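Plenine Historic Run – Vehicle Safety Checklist, with comments from the inspection

Car: Hirkar tourer, rebuilt body, open two-seater
Entry: 2306
Owner: Vojtěch Šimko
Inspected by: Kamil Skála
Date: 1/5/18
Result: accepted with remarks, see items 3, 6 and 9

Notes before reading. "OK" means I have checked the point myself. "Remark" means the car may start, but the owner must do the work before the November meeting. "Stop" means the car does not leave the yard. There is no "Stop" on this sheet.

1. Steering
Free play at the wheel rim: OK.
Ball joints and split pins: OK, all pins are new and properly bent over.
Steering box mounting: OK.
Comment: The column has a small mark near the bulkhead where a clamp was sitting before. It is only in the paint. I cleaned it and looked with a magnifying glass, and I found no crack.

2. Front axle and springs
Axle beam: OK.
Spring leaves: OK, left and right.
Shackles: OK, but dry. Please grease them before the first stage.
Comment: The owner asked if he may wrap the springs in leather gaiters, as was done in the period. It is permitted. I only ask that the gaiters can be opened, otherwise I cannot inspect the leaves next time.

3. Brakes
Foot brake, rear drums: OK.
Hand brake: Remark.
Rods and clevis pins: OK.
Comment: The hand brake holds the car on the ramp, but the lever comes nearly to the end of its travel. There is still thread left on the adjuster, so it should be a short job. The foot brake pulls straight. We tried it several times in the yard, first slowly and then at a normal speed.

4. Wheels and tyres
Spokes: OK, all have a good sound when tapped.
Hub nuts and locking wire: OK.
Tyres: OK. No cuts, no cracks in the side wall.
Spare wheel: OK, the strap is strong.
Comment: The tyres are Huaranga, of the beaded type. The pressure was not equal at the front and was corrected during the inspection. I would like every owner to bring his own gauge, as the one in the yard is used by everybody and falls on the floor too often.

5. Fuel system
Tank and straps: OK.
Tap: OK, closes fully.
Pipe to carburettor: OK, new copper, with a proper loop against vibration.
Comment: Idle speed was set to 900 and it was still the same when the engine was warm. No smell of fuel in the cockpit with the bonnet closed. 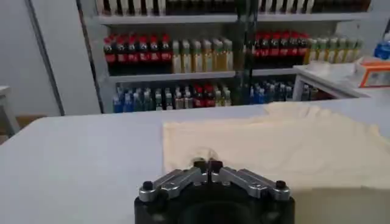
Gripper with silver linkage arms and black fingertips, at the work table.

6. Electrical equipment
Battery fixing: Remark.
Main switch: OK, can be reached from both seats.
Head lamps and side lamps: OK.
Rear lamp: OK.
Comment: The battery sits in a wooden box under the passenger floor, which is correct for this car, but the box has only one strap. If the car goes over a bad bump the battery can lift on one side. A second strap, or a flat bar over the top, will be sufficient. The terminals are covered. The magneto was not opened. Mr Šimko showed me the bill from Hunent, who overhauled it during the winter, and I accept this.

7. Engine and gearbox
Oil leaks: OK. A small drip from the rear of the sump, normal for this engine. A tray must be placed under the car in the paddock.
Water leaks: OK.
Fan and belt: OK.
Engine mountings: OK.
Comment: The owner says that second gear sometimes jumps out when he goes downhill. In the yard it did not do it. I write it here so that the next inspector knows – it is not a reason to refuse the car, but it should be looked at when the gearbox lid is off.

8. Body and bonnet
Bonnet straps: OK.
Windscreen: OK, laminated glass, mark is present.
Seats: OK, bolted through the floor.
Sharp edges: OK.
Comment: The doors open and close well. One strap for the bonnet is older than the other, and the leather around the buckle is getting thin. It will last this season.

9. Equipment carried in the car
Fire extinguisher: Remark.
Warning triangle: OK.
First aid kit: OK, in date.
Tow rope: OK.
Comment: The extinguisher is in date and its weight is correct, but it was lying loose behind the seat. The rule asks for a metal bracket with quick release. The driver must reach it while he is sitting.

To be done by the owner before November:
– adjust hand brake (item 3)
– second fixing for the battery box (item 6)
– bracket for the extinguisher (item 9)

The inspection took 2 hours, with a break of 5 minutes for moving another car which was blocking the ramp. Mr Šimko was present the whole time and received a copy of this sheet. Questions about the remarks can be put to me in the yard, or by a note left at the entry desk with the entry number written on it.

Signed: K. Skála, inspector
Signed for the car: V. Šimko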